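Ultau Parallel Gripper – simulation model and hardware
Stotunbridge Robotics Supplies
Page updated 27 Aug 2023

We've had the Ultau on the bench and in the simulator since May, and it has quickly become the gripper we reach for first. It is a plain two-finger design with a wide black body and pale grey pads, and it comes with a matching model so you can try it on your own tasks before you bolt anything to a real arm. We love that! Most of the questions we get are about fit and camera view, and both can be settled at your desk.

What you get

The hardware kit has the gripper, one pair of fingers, two spare pads, a mounting plate and a cable. The simulation pack has the gripper body, both fingers and the pads as separate parts, plus a camera placed at the wrist. You can buy the pack on its own and have its price taken off the hardware later (keep your order number, please).

Opening: 90 mm
Grip force: adjustable in 20 steps
Cable length: 300 mm, longer ones to order
Pads: pale grey, replaceable
Controller: Au or Ploltex

Trying the wrist camera

The camera in the pack looks out along the fingers, so the pads stay in view at the sides and the gap between them sits in the middle. We tried it in several simulated rooms and turned the wrist to all sorts of angles, straight up included, to see how much the body would hide. It takes up a fair bit of the lower part of the view. If your task needs more than that, move the camera mount forward in the settings file and load the room again.

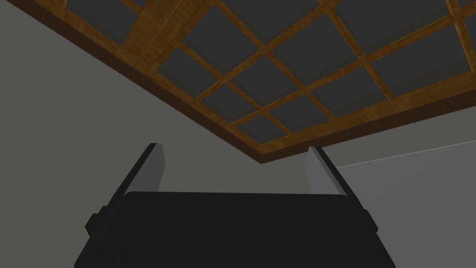 The pads are the other thing worth playing with. Their light colour against the black finger edges makes them easy to pick out, and Wing-yan Hsu on our test bench found she could line up small parts by eye with far less fuss than with our older dark-padded gripper. She also changed the pad colour in the model to match her own set, and that took her less than 5 minutes.

Au or Ploltex?

Both controllers run the Ultau well. The Au is smaller and simpler, and we'd pick it for a first set-up or a teaching room. The Ploltex lets you change the grip force while the fingers are moving – lovely for soft fruit and paper cups – but it has more menus and takes a while to learn. The simulation pack has settings for each, so run the same pick with both and see which one suits you.

Before you order

Check the bolt pattern on your arm against the drawing in the download. Older arms may need the adapter ring, sold separately. Spare pads are kept in stock, and fingers in other lengths can be made to order.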